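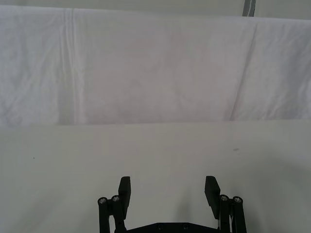 5.3 Dropped grasps that were scored as good

The success rate in Section 5.1 should be read with some care. It comes from the checker that shipped with the Grokeo control package, and the checker never looks at the object. It reads the finger gap at the end of the close command. If the gap stops changing before the fingers meet, the run is marked as a grasp.

We had no reason to doubt this until the arms began to stall. In 40 of the 1136 runs, one gripper stopped part way through closing and held its position with nothing in it. The log shows a steady gap and no error code. The checker marked every one of those runs as a success. They were found only when Habibur Munshi played back the wrist video for a different purpose and saw bare tabletop between the fingers after a "good" close.

The vendor's first answer was that the white cloth and pale table had confused the vision model. We don't find this convincing. A wrist view in our cell is plain, with a creased sheet at the back and a light tabletop in front, and a pale bottle may well be hard to pick out there. But a missed bottle should end with the fingers fully closed. It does not explain a finger that stops early, and the same stall was seen with the pink cup, which is easy to tell from the table.

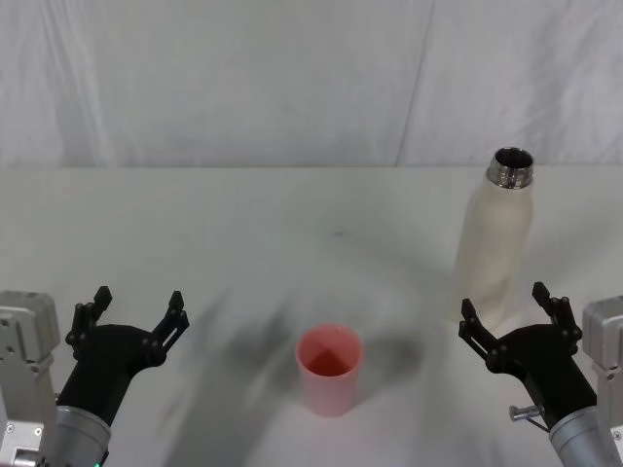
Kumudini Haque
Test Lead, Podwood Manipulation Group

Figure 6. Two-arm cell with the cup near the middle of the table and the open bottle toward the right, near the far edge. Both grippers are open.

We then tried to bring the fault back on purpose. Each gripper was cycled with no object for about an hour, first with the arm still and then with the wrist turning. The still arm gave no stalls. The turning arm gave 14, of which 12 were on the right side. Swapping the right gripper's cable lowered the rate and did not end it, so we are not willing to call this a cable fault, though it was closed as one in the July service report. Motor current was logged too slowly to settle the matter.

There is also a safety side to this. In the pouring task the lift starts as soon as the checker says yes. A false yes with an uncapped bottle means an arm moving off while the bottle stays where it was, or worse, leans on a finger. Two bottles were knocked over this way – one of them full.

For the remaining runs we turned off the automatic lift and required a person to confirm each grasp. That is slow and it hides the fault without fixing it. We have removed the stalled runs from the success count in Table 3, but not from the total. Runs before the wrist video was kept cannot be checked at all, and we would not quote a success rate for them. Whether other groups using the same checker have the same problem is unknown to us; none of the reports we read say how a grasp was confirmed.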